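Nillport Bloggers' Circle: Minutes of the August Meeting
9 August 2022, upstairs at the library 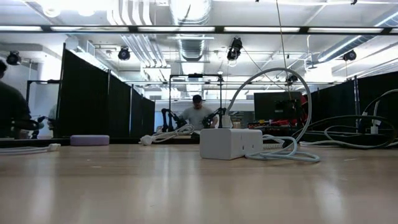
Power strip and cables on the table.

I'm on minutes again, so you get my version. Eleven of us turned up, plus two on the video call who could hear us about half the time. We got going ten minutes late, which for us is early.

Last meeting's minutes
Passed, with one fix. I wrote that the Lillorov trip posts would run weekly and they're meant to be fortnightly. Sorry! It's been corrected on the shared page.

The mid-year look back
This took up most of the night and I enjoyed it a lot. We went round the table and everyone owned up to whatever they'd promised their readers in January. I'd promised a post every Sunday and a novel outline by March. The outline is a title and a shopping list. One member has written 54 posts since New Year's (there was applause), another has written one, and it was about not writing. Favourite pieces so far got read out, and the one about the grandmother's caravan had me reaching for a serviette.

We agreed to put a "Halfway Through" roundup on the circle's site, one paragraph each, nothing longer than 70 words. I argued for 100 and lost.

Site numbers
The joint site had 2817 visits in July. Most of them went to the old post on getting candle wax out of corduroy, same as every month. There was a bit of a debate over whether we should write more of that sort of thing. I said I'd sooner eat the corduroy. Left open.

Moving the site
We're still with Puvby for hosting and the renewal has come in at $421 for the year. Some people want to switch to Sikora, which is cheaper but would mean shifting all the old comments by hand. I don't want to lose the comments, they're the best part. Vote was seven to four to stay put for one more year and look at it again before the next renewal.

Theme for spring
Suggestions were first jobs, things our neighbours taught us, and colour. First jobs won easily. Drafts can be rough, and you don't have to read yours aloud if you'd rather not.

Other business
The Lillorov posts need a proofreader, so I put my hand up. Someone asked if we could have proper biscuits. Agreed by everyone, including the two on the call, who won't get any.

To do
Me: proofread Lillorov, set up the roundup page, pay Puvby.
Everyone: send me your halfway paragraph before the next meeting.

We wrapped up at quarter to nine. Next meeting is the second Tuesday of next month, same room, and I'll bring the biscuits.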